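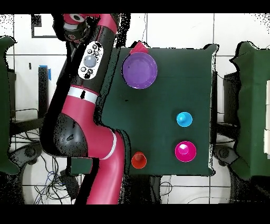 Red arm, green tablecloth.

July 17, 2019

Too hot to sleep last night, so I lay there thinking about interest rates, and yes, I know how that sounds. It started with the letter from Testa. My savings account is going down again. They don't put it like that, of course, they say they are "adjusting the yield to reflect market conditions," and then there's a paragraph about how much they value me. I've been with them since I moved to Hisurel and I think I've had a letter like this every time rates so much as wobbled. When rates were going up I got no letters at all. I remember checking, all through last November, and the number just sat there like a toad.

So now everybody on the radio is sure there's going to be a cut at the end of the month, and Testa has decided not to wait for it. Very efficient of them! The cut hasn't happened and I'm already paying for it.

I got up at five in the end and did the sums at the kitchen counter with the fan pointed at my feet. The difference for me comes to $29 a year. I'd worked myself up into such a state that I was a bit let down when I saw it. Twenty-nine dollars! I spent more than that on the fan. But then I had a second coffee and got annoyed all over again, on behalf of savers generally, which is a much bigger group and easier to be angry for.

What bugs me is that my credit card hasn't heard the news. Same bank, same logo at the top of the page, and the rate on that one hasn't come down a hair. I called to ask. The woman was very nice and said the two products are "priced separately." I said by whom, and she said she could send me a leaflet. I said go ahead. I do like a leaflet.

Work was slow, everyone's away. Ate lunch outside on the low wall and read a long article about why low rates are supposed to be good for people like me. I followed it most of the way. If borrowing is cheap then businesses borrow, and they build things and hire people, and some of that finds its way to me in the form of a raise. Fine. I can see that, I can even draw it with arrows. Only I keep getting stuck on the step where they borrow the money and then buy back their own shares with it, and I can't work out where my arrow goes from there. The article said this was "a matter of debate" and moved on to Germany.

Then again there's Plelstead. I have to be fair about Plelstead. The packing plant out there is putting up a new building, they've had the ground torn up since spring, and the sign on the fence says 625 jobs. It doesn't say what kind of jobs or by when, and I've been reading signs on fences for long enough to wonder. But there's real concrete out there, I drove past on Sunday and saw it, and maybe cheap money had something to do with that. Or it was the tax break the county gave them, or they just needed a bigger building. How would anyone ever know? I'd love for somebody to run the whole year over again with the rates left alone and show me both versions side by side.

Stopped at Fandska on the way home for bread, milk and peaches. The peaches have gone up again. I mentioned it at the checkout and the girl said everything's gone up, and the man behind me said no it hasn't, gas is down, and then the two of them got into it while I was hunting for my card. He had a point about gas. She had a point about peaches. I think this is my whole problem with the inflation number, that it's an average of a lot of things and I only buy the ones I buy. The official figure is under 2 percent and I believe it, I really do, I don't think anybody's cooking it in a back room. But my rent went up by 8 percent in one go and rent is the biggest thing I pay for, so my own private inflation is having a very different year from the country's. And the TV I don't need keeps getting cheaper and cheaper.

Came home and opened all the windows, closed them again because of the bugs, and ate two of the peaches over the sink. They were very good peaches. I forgive them.

After supper I looked at the online banks. I always swear I'm going to move the money and then I get as far as the page that wants my old address and a security question I answered in a silly mood years ago. The best one I found pays a good deal more than Testa does, but there was a little star next to the rate, and the star led to a page, and the page said it was for balances over a certain amount for the first six months. I don't have a certain amount. I have what I have. I did find another one with no star, a plainer website, kind of ugly colors, and I got most of the way through the form before it timed out on me. It told me my session had ended for my protection!

Thought about doing something braver with it. I've got the retirement money at work, which is in whatever fund they stuck me in on my first day, and I've never touched that. The market's been so high all summer that every person I talk to either says get in or get out, with exactly the same face on. I'm too nervous for it. I remember ten years ago too well, the houses on our old street with the grass grown up, and the credit union parking lot full of people just standing around. So it stays in savings and shrinks a little every year in the polite way, and I complain in here.

One thing I did do. I set up $20 a week to go straight across to savings on payday, before I can see it. If the rate's going to be lousy then the only part of this I get to steer is how much goes in. I had to pick a nickname for the transfer and I put "toad."

Fan's back on. The bedroom is a little better than last night, I think there's some air coming from the yard side. Need to call the landlord about the screen in the morning, remember to take the peach pits out before the flies find them, and watch the mail for that leaflet.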